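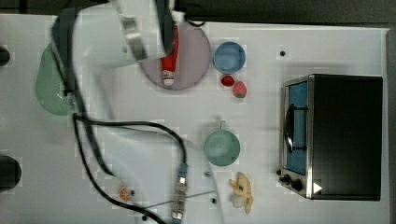

Florian Collet wants to know why we keep asking for more table time when the grant only promised 400 recorded runs by November. Fair question, Florian, and I'll get to it, but let me start with where we are.

## The kitchen set

We've finished the first block of pick-and-place runs at the Ustholm bench and the second is well underway. Each run is one operator driving the arm through one short task, with a typed instruction to go with it. The table you see has the current mix on it: red tube on the plate, bowl, mug, bananas, strawberries, colander, toaster oven over on the right. We shuffle positions between runs and swap the instruction every 50, which keeps the operators from going on autopilot (me included -- I've caught myself doing the same reach over and over and had to go get a coffee).

Arlo Mbeki has been checking every run before it goes into the Trarnon set. He threw out 35 from the first block. Most of those were cases where the instruction said one thing and the operator did another, and a few were just long pauses while somebody made up their mind. I was a little grumpy about it, but I watched them back and he's right.

## So, table time

The 400 is still doable by November! What I didn't budget for was redoing the rejected runs, plus the setup whenever we change the layout. That eats a good part of a morning. I'd like 12 more bench days, split between Ustholm and Doltden, and I can cover them out of the travel line if you're OK with moving the money.

Doltden matters because the lighting there is so different, and everything so far comes from one room. Pruitt trained a first model on the early runs and it did fine on layouts close to ours, then got noticeably worse when the plate moved to the far side. More variety should help with that -- how much, I can't tell you yet.

## Next up

- Finish the second block and get it through Arlo's check
- Ship the spare arm mount to Doltden
- Rewrite the operator sheet, especially the bit on when to stop a run

Could you let me know on the travel line before I book Doltden?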